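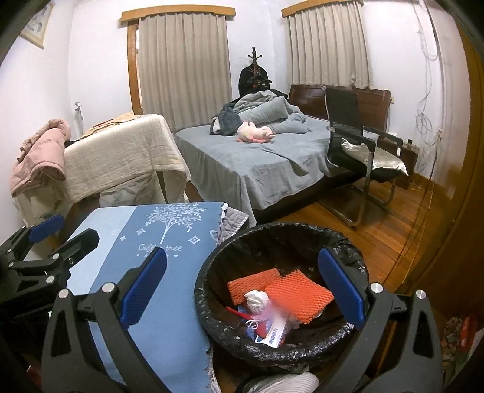

4.2 Redistribuição das tarefas de limpeza

Antes da introdução das pinças manuais, o serviço de limpeza da Fuvik em Zitville organizava-se por quarto: cada trabalhadora recebia uma lista fechada e decidia a ordem das operações. Com o programa Dristura, a unidade de planeamento passou a ser a tarefa. Esvaziar o cesto, recolher objetos do chão e dobrar roupa de cama são agora registados em separado, com duração própria, e é sobre esses registos que se treinam os controladores descritos na secção 3.

O corpus analisado reúne 86 sessões, das quais 53 incluem manuseamento de resíduos. A Figura 4 ilustra as condições em que este trabalho decorre: as pinças, com almofadas azuis nos dedos, junto de um cesto forrado com um saco preto, num quarto mobilado. O conteúdo do cesto é heterogéneo (rede de espuma para fruta, papel amarrotado, uma embalagem com a inscrição "酒精棉片", isto é, compressas com álcool). Materiais leves e deformáveis deste tipo concentram a maior parte das repetições pedidas pelos supervisores.

As entrevistas, conduzidas por Junhao Ding em agosto, abrangeram 30 trabalhadoras. O efeito mais referido foi a perda de autonomia na sequência das operações. Cinco entrevistadas mencionaram também fadiga no pulso, que atribuem ao uso contínuo das pinças — queixa ausente dos inquéritos anteriores. Em sentido contrário, o registo por tarefa tornou visível o tempo gasto em quartos com muitos objetos pessoais, até então absorvido pela média do turno, e foi usado na revisão dos horários.

Não foi possível isolar o efeito do software de escalas Rajan, adotado no mesmo período. As diferenças de duração entre turnos devem, por isso, ser lidas em conjunto com os dados da secção 4.3.

Figura 4. Pinças manuais junto de um cesto de resíduos, em quarto mobilado.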